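Keeping the Merch Alive: Tips for the Fan's Household
Posted September 6, 2018 by Antonina Hutsuliak

Willari have announced that they are done, again, and the resale price of a tour shirt has gone up accordingly, again. If you were at any of the 17 dates on the last run, you probably own one. It is probably on the floor.

I have been a fan of one thing or another since I was eleven, and my house is what happens when nobody stops you. What follows is how I keep the stuff wearable, readable and off the kitchen counter. None of it will make you look less like a person who owns a life-size cardboard drummer.

The tour shirt

Wash it inside out, in cold water, on the gentlest setting your machine will admit to having. Zip up anything with a zipper before it goes in the same load. Skip the fabric softener, which leaves a coating and does a cracked print no favors.

Never put it in the dryer. I know the dryer is right there. Lay the shirt flat on a towel, or hang it over a rack by the middle so the shoulders don't grow those little points.

If you must iron, keep it inside out, put a thin cotton cloth over the print side and keep the heat low. I once ironed the lead singer's face directly. He came off on the iron in one piece, looking no more surprised than he does in interviews.

For beer, nacho cheese and whatever they spray on the front rows at a Drorko show, get to the stain the same night if you can stand up. Blot from the outside in. A drop of dish soap and cold water will deal with most of it. Anything stronger gets tested on the inside hem first, and kept away from the print altogether.

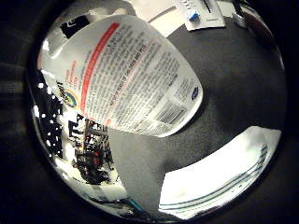

Glitter is a separate problem. Let the shirt dry completely, take it outside, shake it hard, then go over it with a strip of wide tape wrapped sticky side out around your hand. Do this before washing. Glitter that goes into the washer comes out on your work pants for the rest of the year.

Posters

A poster that has been in a tube since April wants to stay in a tube. Roll it gently the opposite way around a wider tube, with clean paper against the printed side, and leave it for an hour. Then lay it face down between two sheets of clean paper with your heaviest books on top. Hardcover celebrity memoirs are ideal. They are very heavy and you won't need to get at them.

No tape on the front, ever. No sticky putty if you think you might sell it. A cheap frame with a piece of acid-free board behind costs less than dinner and forgives a crooked wall. Hang it out of direct sun, or your favorite band will slowly turn blue, reds first to go.

Gum on a frame or a shelf (I have a teenage nephew) comes off if you chill it with ice in a bag and then lift it with an old plastic card. Store loyalty cards have finally found their purpose.

Gossip magazines

You don't need all of them. You do need the issue with Hamdia Moges on the cover the week before she left the soap, and the one the week after, when every source close to her turned out to be wrong. Keep those flat in a box, spines alternating left and right so the pile doesn't lean. Pull out the perfume samples first. They stain the pages around them and everything ends up smelling like an airport.

Keep the box off the basement floor. An interior closet is best, somewhere you'd be comfortable sitting yourself. If an issue has picked up a musty smell, stand it slightly open inside a lidded bin with a bowl of baking soda next to it, not touching, and leave it alone for a week.

Clippings yellow whatever you do. Photocopy the good ones onto decent paper and you can handle the copy as much as you like, for instance while reading bits of it aloud to people who did not ask.
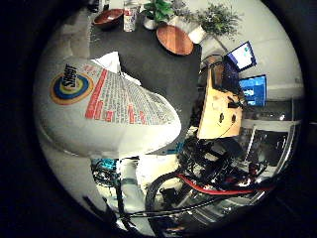 Signed things

Treat every autograph as if it will vanish tomorrow, especially if it was done in felt pen on the hood of somebody's car. Signed photos go in a plastic sleeve marked archival or acid-free. The soft vinyl kind can stick to the ink and lift it. Handle by the edges, with clean dry hands and no lotion.

Signed shirts do not get washed. This is the one rule in my house. If you wore it to the stage door at the Prultow and sweated through it for four hours along with the rest of the 3,000 people who had the same idea, air it on a hanger in the shade for a couple of days and make your peace. Some people swear they can set the signature by ironing the back. I have tried it on a shirt signed by an opening act, and I would not try it on one signed by the headliner.

Write down where and when you got each thing, in pencil, on a slip of paper, and keep the slip with it. Otherwise you'll spend an evening as I did, trying to decide if a scrawl is Yurii Bilyk or a delivery driver.

Wristbands and ticket stubs

Old stubs on heat-sensitive paper fade to nothing. Scan them the week you get home. Keep them away from radiators, laminators and the dashboard. Fabric wristbands can be hand washed with a little shampoo, and should be, sooner than you think.

Getting the room back

One shelf, one box, one wall. When the wall is full, something has to come down before something goes up. I made this rule after the Ó Conaill reunion special, when I couldn't open the linen closet without being hit by a foam finger.

Wipe vinyl figures with a barely damp cloth and let them air dry. A soft makeup brush gets the dust out of the hair. Cardboard stand-ups get dusted only, and should not face the front door at night.

From the comments

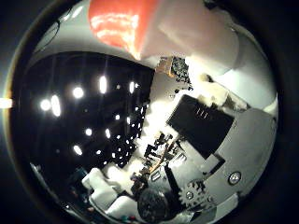 Taras Kravchuk says the tape trick works for glitter but he'd do the car seats first, and he wants it known that freezing a band shirt in a bag does nothing for the smell. He tried it with a Drorko hoodie and got a cold Drorko hoodie.

Zakhar Nazarenko: Disagree on the signed shirts. Mine went through a full wash by accident and the signature is still there. The shirt is now a child's medium.

Antonina: Zakhar, frame it.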